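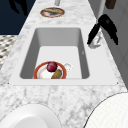
Gronow Kitchen Sim - House Rules and Data Card

Last edited 19/06/2025 by Lleucu Pugh

Hi! I look after the Gronow kitchen set, and this file is where I keep the rules we agreed on for recording, labeling and sharing it. It started life as a page of grumbles after our January release (more on that below), so forgive me if it still sounds like one in places.

What's in it

2562 simulated episodes of kitchen tidying, all rendered, no real-world footage at all. The tasks are small ones: move a plate out of the sink, put a piece of food on a plate, clear a stretch of counter. Plates, bowls, cups and food turn up all over the place, and yes, food on a plate in the sink is a legal start state. Please stop filing bugs about it (Caradog, I love you, but please).

The set is split like this:

Train: everything that isn't listed below
Validation: 300 episodes
Held-out layouts: 6 kitchens that never appear in train or validation

Rules for recording

Write the task sentence before you start the episode. I know it's tempting to drive the arm about for a bit and then describe whatever you ended up doing, but we tried that in January and the sentences came out far too tidy. "Put the roll on the far plate" is how a person asks for something. "Translate elongated item to secondary dish" is how Ieuan writes at midnight.

One task per episode. If you knock a cup over on the way, leave it in and carry on. Don't reset in secret! A failed episode gets the result "fail" and stays in the set, and a messy success is still a success as long as the end check passes.

Cap is 1000 steps. If you hit it, the episode is a fail, even if the gripper was a hair away from the plate. We argued over this one for ages and I lost, so I'm enforcing it with extra enthusiasm.

Keep the random seed with the episode. If there's no seed, we can't replay it, and if we can't replay it, it doesn't go in.

Rules for labeling

Name things by what a person would call them when they see them. If you can't tell whether it's a potato or a bread roll at render size, use the broader tag "food item" and set the unsure flag. Don't go and peek at the asset name. Gwenllian did a pass comparing labels made with and without the asset list open, and the ones made with it open were full of stuff no viewer could have known from the render.

Left and right are always from the camera's point of view, never the robot's. Write "far" and "near" the same way. I used to think this was obvious - then I read my own old labels.

White things on white things get a second pair of eyes. A pale cup in a pale basin is very easy to skip when you're forty clicks into a session, and a missed object in the label turns into a missed collision later on. The second labeler should start from a blank sheet, without seeing the first one's answer.

If an object is partly out of view, label it anyway and tick "partial". Guessing the hidden part is not allowed.

Rules for safety claims

Please don't use results on this set to say a robot is safe to run near people. There are no people in any of our kitchens, the plates don't chip, and the water is never on. Nerys wrote the wording we ask everybody to paste into their report:

"Tested in simulation only. No contact limits, stopping distances or human presence were evaluated."

Copy it as is. If you're moving a policy from here to real hardware, do your own risk assessment first, run at reduced speed to begin with, and keep somebody within reach of the stop button. A good score here doesn't let you off any of that.

Known problems

Some surface textures shimmer at shallow angles, mostly on the speckled dishes.
Faucet handles are fixed in place. If your policy tries to turn one, it'll just push against it forever (well, until the step cap).
Round fruit can roll a tiny bit after release. Wait for the settle check before you score.
The Jitik exporter drops the unsure flag if you're on the old config. Update it, then re-export.
Two layouts in the Umdale group share a floor pattern. They're both in train, so nothing leaks, but I'd still like to fix it.

Using and changing it

Research and teaching use is fine, and so is sharing your own subset as long as you keep this file with it. For anything commercial, ask Zikwood first. Say which split you used and whether you left the fails in, and don't tune on the held-out kitchens, not even a quick look!

Rule changes go through a pull request with one approval from Ieuan or Nerys. Typos you can just send to me.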